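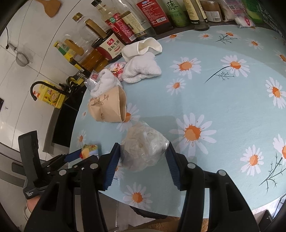 Dauda's view, added to the May draft of this section, was that the blue pads will last the season if they are wiped down every night and that a replacement schedule is a waste of pads. I have left the remark in because people keep repeating it. I don't agree, and the steps below assume you don't either.

## 4. Pads, jaws and pivots (Ustar hand-held gripper)

The Rasport leaflet says the gripper is "maintenance free". Treat that as a sales line. It also says the pads grip "any household item", and you can form your own opinion after an afternoon with thin plastic bags.

You need a cross-head screwdriver, a lint-free cloth, washing-up liquid, warm water and a spare pair of pads (order code 1468).

### 4.1 Cleaning the pads

1. Switch the gripper off. Don't go by the light on the body, which can stay on for a few seconds after the switch.
2. Open the jaws fully.
3. Wipe each pad along the ribs with a damp cloth and a drop of washing-up liquid. Wiping across them pushes the dirt into the grooves.
4. Wipe again with clean water.
5. Leave the jaws open for 24 minutes. The leaflet gives a shorter time. Pads closed on each other while damp tend to stick, and then the surface tears when you open them.

> **Caution:** No solvent, no kitchen degreaser. Cooking oil is the worst thing for these pads and degreaser is the second worst.

### 4.2 Changing the pads

Change both together. A new pad facing a worn one pulls light packets to one side, and you will waste an hour blaming the alignment.

1. Support the finger from behind with your free hand.
2. Take out the screws holding the pad and put them in a dish. They are short and they roll.
3. Lift the old pad off. If it won't come, warm it with your hand. Don't lever it with the screwdriver.
4. Seat the new pad flat and start all the screws before tightening any.
5. Tighten a little at a time, going from corner to corner.

*Note:* Plinach sells a cheaper pad said to be identical. The pair I tried was fractionally thicker and the jaws no longer closed evenly. Perhaps mine were a bad pair. I haven't bought more to find out. 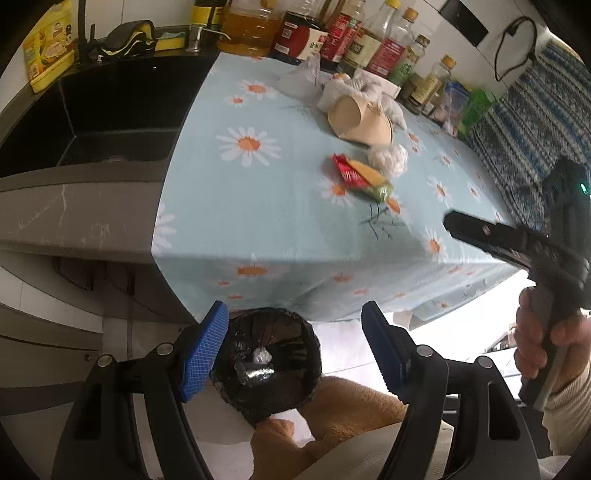 ### 4.3 Checking the pivots

1. Hold the handle still and rock each jaw sideways with a fingertip. A trace of movement is normal, a click is not.
2. Close the jaws slowly on nothing. Both pads should arrive together. If one lags by more than 2 mm, clean round its pivot pins and try again.
3. Still lagging? Stop using it and send it back. The pins look as if they could be tightened. They can't.

If you work with a gripper in each hand, check them as a pair. They wear at different rates, and the one in your stronger hand usually goes first.

Don't oil anything. The leaflet suggests "a light lubricant as required" without saying who decides or where it goes. Whatever you put on a pivot ends up on the pad.

### 4.4 After refitting

Open and close the jaws 70 times with nothing between them, then check the pad screws again. It's dull, and I have found a loose one often enough to keep doing it.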